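旧物有处去——宿舍桌面物品整理与装箱小组实践报告

执笔:Yee-man Poon

一、为什么做这个题目

说起来有点不好意思,这个题目是从我们自己的烂摊子里长出来的。每年五月一到,宿舍楼下就开始堆东西:台灯、笔筒、半包零食、去年社团活动剩下的手工材料,还有各种说不清来历的小盒子。大家都舍不得扔,又都懒得理,最后往往是临走前一晚胡乱塞进一个大纸箱,搬到新住处之后再也没有打开过。我自己床底下就有这么一箱,开学时搬上来,学期末又原样搬下去,中间连胶带都没撕开,想想真是对不起帮我抬箱子的室友。

所以当老师让我们自选一个和日常生活有关的实践题目时,我们几乎没怎么讨论就定了:认认真真地把桌面上的零碎物品装一次箱,看看怎样装才能让人到了新地方还愿意打开它。我们给这个小项目起名叫Tidadska,没有什么特别的含义,就是组里有人觉得念起来像一件北欧家具,听着很会收纳。

二、场地和材料

活动场地借的是Budmont楼一层的公共活动室。选这里主要是贪图它的木桌子够大,东西可以全部摊开来看。我们之前在宿舍里试过一次,书桌太窄,一边拿一边掉,整理到一半就变成了满地找笔帽,大家的耐心也跟着一起掉光了。

纸箱是从学校旁边的Bickerstaff文具店要来的,店主很慷慨,听说我们在做作业,还特意挑了几个带隔板的给我们。带隔板这件事后来证明非常重要,下面会细说。物品则全部由组员从自己房间里拿来,没有专门采购,整个项目的花费控制在1,000元以内,主要花在标签纸、胶带和最后那顿庆功的晚饭上(晚饭占了大头,这一点我们在预算表里老实写了)。

三、整理的过程

一开始我们犯了一个很典型的错误,就是想先分类、再装箱,而且类别分得特别细。文具一类,手工工具一类,食品一类,礼品一类,纪念品又是一类,光是纪念品和礼品怎么区分就争了好半天。结果桌上摆满了写着类别的小纸条,东西反倒没有地方放了。

后来我们换了一个笨一点的办法,按照形状和怕不怕压来分。又细又长、容易散开的放在一起考虑,方方正正的盒子放在一起考虑,圆的、鼓的、有提手的再另外想办法。这样一来就顺多了,大家手上也有了节奏,不用每拿起一样东西都停下来开会。

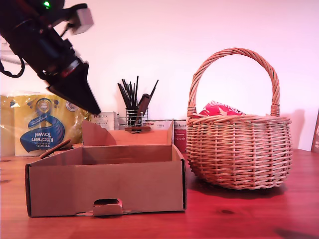 最让我们头疼的是藤编篮子这一类东西。它好看是真好看,肚子圆圆的,提手高高地拱起来,可是装箱的时候简直处处和人作对:提手顶着箱盖,篮身又占地方,旁边留下的空隙塞什么都不合适。我们试了把它倒过来,也试了横着躺,都不太满意。最后的结论是,带高提手的篮子干脆不进箱,把它自己当成一个容器来用,里面放软的、有包装的小东西,搬的时候直接拎着走。这个办法朴素得让人有点脸红,可是大家一试就都同意了。

笔筒也值得多说几句。金属丝编的笔筒本身很结实,麻烦的是里面那一把细长的东西,一倒就散。我们起初把它们全部抽出来,用橡皮筋捆好,再单独装笔筒,到了另一头还要重新插一遍。后来发现把整个笔筒连同里面的东西一起用旧毛巾裹住,竖着靠在隔板旁边,到了地方解开毛巾就能用,省下来的力气足够再喝一杯茶。

至于有印刷包装的小盒子,我们的原则是尽量保留原盒,有字的一面朝外。理由很简单,贴标签总会有人忘记,盒子上本来就印着的字却不会自己跑掉。

四、关于隔板

如果这份报告只能留下一段,我希望是这一段。没有隔板的纸箱,东西放进去以后会慢慢地往中间滑,重的压住轻的,尖的戳到软的。隔板把箱子分成几格,装的人自然就会想一想哪样东西该和哪样做邻居。我们用带隔板和不带隔板的箱子各装了一遍,从活动室搬到三楼再搬下来,打开的时候差别很明显:带隔板的那箱基本还是原来的样子,另一箱则像是被人摇过的骰盅。

我们还留意到箱子侧面的手孔。手孔是给手用的,可是小东西也会从那里探出头来,所以靠近手孔的地方最好放大件,或者在里面垫一层硬纸板。

五、结果和同学们的反馈

整个项目我们一共完成了16箱,收集到3份特别详细的书面反馈,都贴在了附录里。其中一位同学写道,她第一次在搬完宿舍的当天就把箱子拆完了,因为知道每一格里是什么,拆起来像拆礼物。读到这句话的时候我们几个在活动室里高兴了很久,觉得那些搬上搬下的下午都没有白费。

也有同学提出了批评,说我们的办法太花时间,期末本来就忙,谁有心思给笔筒裹毛巾。这个意见我们是接受的。于是我们把步骤压缩成一张小卡片,只留最要紧的几条,印出来放在Voslow咖啡角的架子上,谁路过都可以拿。

六、不足之处

我们的物品大多来自自己的房间,种类偏向文具和小摆设,衣物和电器几乎没有涉及,所以这套办法不能直接照搬到整间宿舍的搬迁上。另外,搬运测试只在同一栋楼里做过,没有经历过真正的长途运输,毛巾裹笔筒在货车上是否还管用,我们心里也没底。

还有一件小事想记在这里。整理到后来,大家常常拿着一样东西聊起来,这是谁送的,那是哪一年买的,一聊就忘了手上的活。从效率上看当然不理想,可是我们谁也不愿意把这部分时间省掉。下一组同学如果接着做这个题目,建议把活动室多借一个小时,再带一点吃的来。

附录一:物品登记表
附录二:装箱步骤小卡片
附录三:同学反馈原文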